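Blog > Films and Festivals > Short Film Nights

Print this page | E-mail to a friend

What I learned from putting an age rating on other people's films

26 Oct 2023

When Dela Mahama rang to ask whether I would help sort out the age guidance for this year's short film nights at Braton, I said yes before she had finished the sentence, which is how I say yes to most things. I had pictured a couple of pleasant evenings on the sofa with a pot of tea. I had not pictured 15 films, a folder of notes from last year in three different sorts of handwriting, and a long telephone call about whether a puppet can be said to bleed.

For anyone who hasn't come across it, a film shown in public over here normally needs a certificate, and small festivals with films that have never been near a certificate have to ask the local council for permission to show them. The council wants to know what is in each one and who ought to be let in. So somebody has to sit down and watch the lot with a pencil, and this year that was me and Severin Fuchs (who has a far stronger stomach than I do, and took all the ones with teeth in them).

We started with the easy ones. Lucyna Tokarz had sent in a lovely slow thing about her aunt's allotment, and we both wrote "suitable for all" and then sat through it a second time for the pleasure of it. After that came Miker, a thriller in which hardly anything is seen but a great deal is heard through a wall, and we were at it until nearly midnight.

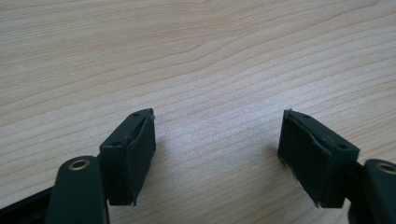
Sound, I have decided, is the hardest part of the whole business. You can point at a picture and say there is a knife in it or there isn't, but a noise behind a door gets into people in different ways, and Severin thought it fine for twelve-year-olds where I wanted it kept for the over-fifteens. I sat looking at the table while he put his side of it — pale wood, with the grain bending into a soft wave — and I could find no good answer except that it had frightened me. We played the scene again with the volume down, and then again with it up. In the end we went for fifteen and added a line about "sustained threat", a phrase I had always thought rather grand and now use about the weather.

The language question was simpler than I had feared. There were 5 films with strong words in them, and in four of those the words came out once, in a temper, and were gone. The other was Dariusz Nowakowski's comedy about two brothers moving a wardrobe, and I shall say only that it is a very heavy wardrobe. I laughed until I had to take my glasses off, and then I wrote down eighteen.

Dariusz took it very well, I must say. He had hoped his nephews could come, and he asked if a shorter cut might bring it down, so he is having a go at one now — he thinks he can lose the staircase. I do hope he doesn't lose the staircase.

Masaru Koyama is printing the programme, with the guidance in proper sized type this time, next to each title where people will see it before they buy a ticket. Last year it was tucked away on the back and we had a family of six in for Olszewski, poor things, who left during the second funeral. If you are bringing children and aren't sure, do ask at the desk, as one of us will have seen whatever it is you are asking about, quite possibly more than once.

268 shares | 15 comments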